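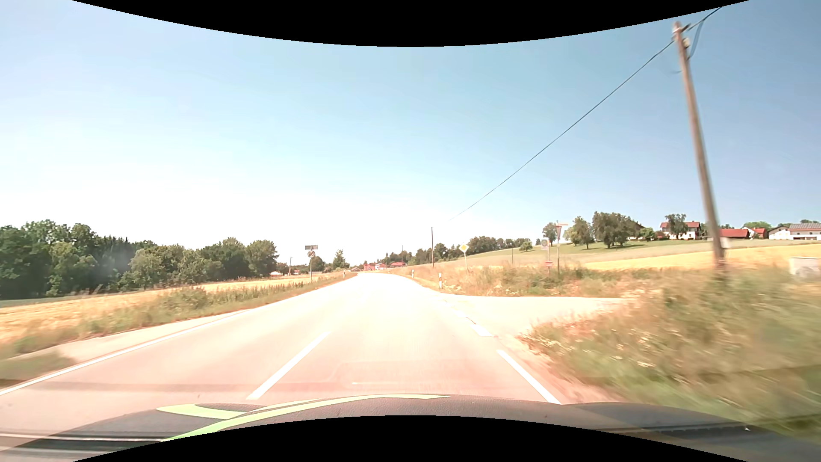 Rural road, clear sky.

Forum > Lasers and Optics > Fiber and Ultrafast

Pulse picker before or after the second amplifier?

gisska_fan
24 December 2024
Hello all. I am building a small ytterbium fiber setup at home. The oscillator is a used Gisska unit, 80 MHz, and I want to pick pulses down to a lower rate. My question is where to put the AOM. The Lorkex manual shows it before the preamp, but a colleague has it after. Thank you in advance.

Rastogi
Before the last amplifier, always. After it you throw away power you already paid for.

modelocked_mo
I don't agree with "always". If the seed is weak, you pick first and then the amplifier sees very little light between pulses, and you get ASE. I had this problem in November and lost two weeks. Preamp, then AOM, then main amplifier.

Rastogi
That is still before the last amplifier – we say the same thing.

modelocked_mo
You say it shorter, but he has only asked about the preamp.

gisska_fan
Sorry, I was not clear. I have two stages. Average power from the oscillator is nearly 13 mW.

Garden
With 13 mW I would follow mo. Please check also the rise time of your AOM. At 80 MHz the next pulse is very close, and with a large beam inside the crystal you will pick two.

gisska_fan
The driver card accepts a divider up to 2,000. Is it a good idea to use the maximum?

Rastogi
Start low, measure the spectrum, then go up in steps. Do you have an isolator between the stages?

gisska_fan
Only one, after the oscillator.

Rastogi
Buy the second one first.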